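Review: Korberg Guide to Shelf Cleaning for Store Robots, second edition

Reviewed by Ji-hoon Gil, Nonari Retail Practice Office
5th March

The Korberg guide sets out good practice for stores that assign shelf cleaning to machines, in whole or in part. It replaces the edition issued in January of last year and contains 443 numbered rules, arranged by aisle type. This office read it against the procedures now used in our own grocery branches.

The strongest chapter concerns stocked shelves. Korberg requires that any robot procedure be written from the manual task first, including where the free hand rests, how close the cloth may come to the goods, and when a package must be moved. Stand-up pouches receive a section of their own, as they tip more easily than boxes.
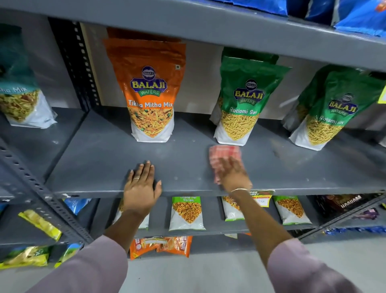
The rules on contact force are less satisfactory. One limit is given for all packaged food, whether bagged or boxed, and the test method is left to the supplier. The Enberg code, by comparison, gives five package classes and a test for each. Stores that already follow Enberg should keep its limits.

Stop rules are clear. A machine must halt when a shopper reaches into the same bay, and staff must restart it by hand. The record sheets in the annex are usable as printed.

The guide costs $1,000 for a single site. We recommend it to branch managers for the chapters on stocked shelves and stopping, and advise that the force limits be reviewed before adoption.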